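Why Are There Lines in the Concrete?

Grown-ups may tell you the lines in a plaza are there to look pretty. Don't believe it too fast. Pretty is a bonus. The lines have a job.

Concrete seems like it never moves. Check that idea, too. It swells a tiny bit when it gets warm and shrinks when it gets cold. You can't see this happen, but a big slab with no gaps can push, pull and crack wherever it likes.

So builders plan ahead. They split the paving into slabs and put thin joints in between. Some joints leave a bit of room for swelling. Others are grooves that tell a crack where to go.
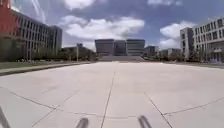 Do the Lines Have to Be Straight and Square?

Who says so? The slabs in this plaza have four sides, but they aren't neat squares. Some of the lines slant.

Do Joints Stop Every Crack?

No, and be careful with anyone who says they do. Tree roots and soft ground can still break a slab. Look at a sidewalk near you. Are the cracks in the joints, or did they go their own way?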